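Review: Oltex Lockbox Manager, three months on a rental and resale desk

Oltex is a key and showing log for small real estate offices. It replaces the paper sign-out sheet, the shared calendar and the texts that say "who has the key to the duplex." We moved our desk to it in March and have run all of our listings through it for three months.

Setup

Import from our old system, Lacson, took one afternoon. Lacson exports a plain comma-separated file, and Oltex reads it if the column headers match its template. Ours did not. The unit number and the street address were in one field and had to be split by hand. After that, 113 properties loaded with no duplicates. Photos and disclosure forms do not come across and must be attached again, one property at a time.

Each property gets a record with four tabs: Access, Showings, Documents and History. The Access tab holds the lockbox serial number, the shackle code and any alarm notes. Alarm notes are hidden from outside agents by default, a good choice that Lacson never made.

Showings

An outside agent requests a slot through a link. The request lands in a queue, and the listing agent approves it, declines it or offers another time. On approval the system sends a one-time code that works from 15 minutes before the slot until 15 minutes after it. The window can be changed per property but not per agent.

Overlapping requests are handled well. If two agents ask for the same hour, both are shown side by side with the time each request came in. Occupied units can be given a notice period, and the link then refuses any slot inside it. The tenant gets a text with the date and time – no agent name, no phone number.
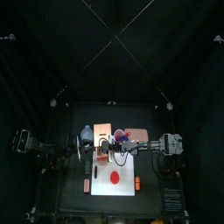
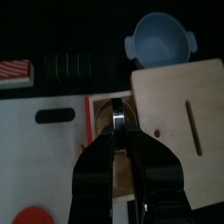
Can a seller see the showing log without an account?
The listing agent can send a read-only link from the History tab, and it stays live until the listing is closed or the link is withdrawn.

Reports

The weekly report is the weakest part. It lists showings by property and by agent, but it will not group them by price band or zip code. The PDF version prints every property on its own page, even those with no activity. We export the raw data and build the seller summary in a spreadsheet. The export file held 3433 rows at last count and opened without errors.

Feedback forms are short and agents do fill them in. The form can be edited, but a change applies to every listing in the office at once.

Hardware

Oltex works with its own lockbox and with the Jundby model. We use both. The Jundby keypad is easier to read at dusk, and its battery door does not need a tool. The Oltex box reports low battery in the Access tab; the Jundby does not, so we keep a reminder in the calendar for those.

Price and support

Our plan covers up to 100 active listings, and closed listings do not count against it. Support answers by email, usually the same day. Phone support is sold separately and we did not buy it.

We also tried Trorkitau before settling. It has better reports and a cleaner phone app, but it has no notice period for occupied units, and that ruled it out for our rentals.

Recommended for offices that handle tenant-occupied property. Offices with only vacant listings should compare the reports first.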